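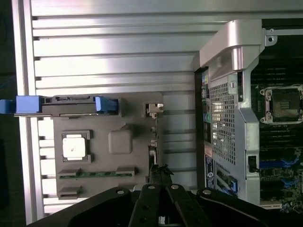

Why lay the parts out in a tray before fitting them to a computer?
A tray with one pocket per part keeps small components in a known position and makes a missing item obvious before work begins.

Summary

This report covers the design and use of a parts tray for desktop computer assembly. The tray was prepared for the second-year project module and used with an open computer placed on a slotted aluminum table. The aim was to reduce handling of bare components and to give each part a fixed place between storage and installation.

Requirements

The tray had to accept a processor, a memory module and a 3.5-inch hard disk drive. It had to leave enough of each part exposed to be gripped from above, and it had to stay in place when a part was lifted out. The material budget was set at 52 dollars. Filament was ordered from Schwaiger, and the layout was drawn from measurements taken at the Flatdale workshop.

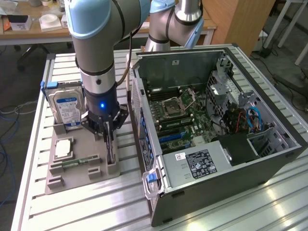 Department of Mechanical and Production Engineering – Pleseck Technical College

Layout of the tray

The processor rests in a square pocket. The long slot for the memory strip runs across the tray, and the drive stands upright at the back. Standing the drive on end saved floor area, but the first slot was too loose and the drive leaned. The walls were thickened in the second version – this added 46 minutes to the print.

Three small upright guide blocks were placed along the front edge. Their spacing was carried over from the Dalley fixture built by an earlier group and was not changed.

Position of the computer

The computer lies on its side next to the tray with the side panel removed, so that the processor socket and memory slots face upward. Cables remain the main difficulty. Those near the drive cage can fall across the working area, and the group recommends tying them back before any part is moved.

Remaining work

The memory slot in the tray needs a lead-in chamfer at both ends. A label recess should be added beside each pocket. Drawings are stored under project number 3092 in the department archive.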